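**September, finish bench – oil test on the wide boards, cont.**

Started 7:40, shop already warm. Second coat of the Jivach blend went on the offcuts last night, want to get numbers down before I forget which is which.
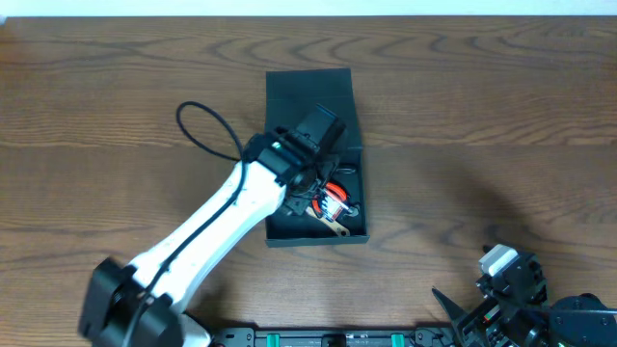
Macario thinks we're fooling ourselves testing on offcuts at all. Says the ends drink twice what the middle does, so any offcut under a foot long is mostly end and the weights mean nothing. He'd seal the ends with wax first and weigh after. Fair. Doing that for batch 2, batch 1 stays as is so we have something to compare.

Batch 1, plain rag, no sanding between coats:

- A (straight oil): 1126 g after coat 2. Surface still grabs a paper towel.
- B (oil + thinner): dry to the touch by morning, looks starved. Dull patches where the grain swings round.
- C (Jivach, as it comes): best so far. Even, no shiny spots. Smells awful
- D – forgot to mark it. Either B again or the old Lendemar can. Throw out.

Humidity read 71 at open, which is high for us and probaly why A is dragging. Fan on low from now on, pointed at the wall and not at the boards. Last time we had it straight on them and got dust in everything.

Sanding: tried 4 strips from the new roll on the back of C. Loads up fast. Went back to the old gray pads, slower but no scratches across the grain. Emiliano wants to go finer before the first coat. I don't, past a certain point the oil just sits on top and you wipe it all back off. We'll do half a board each way and see who's right.

Water ring test on C, cold glass, 37 minutes. Faint ring, gone by lunch. Hot mug test not done, kettle is over in the Zamudio side and I didn't want to leave the rags out. RAGS – flat on the rail outside, not in the bin. Found two balled up by the door this morning. Come on.

Color: C goes a bit more orange than the customer sample. Could be the light in here. Take a piece outside around noon and look agian before anyone orders a gallon.

To do
- wax ends on batch 2, weigh, write weight ON THE BOARD in pencil
- ask Rutilio if the Lendemar can was ever opened before spring
- hot mug on A and C
- more lint free cloth, we're down to the last bag
- coat 3 on C only, thin, tonight if the humidity drops

Stopped 4:15. C still looks good.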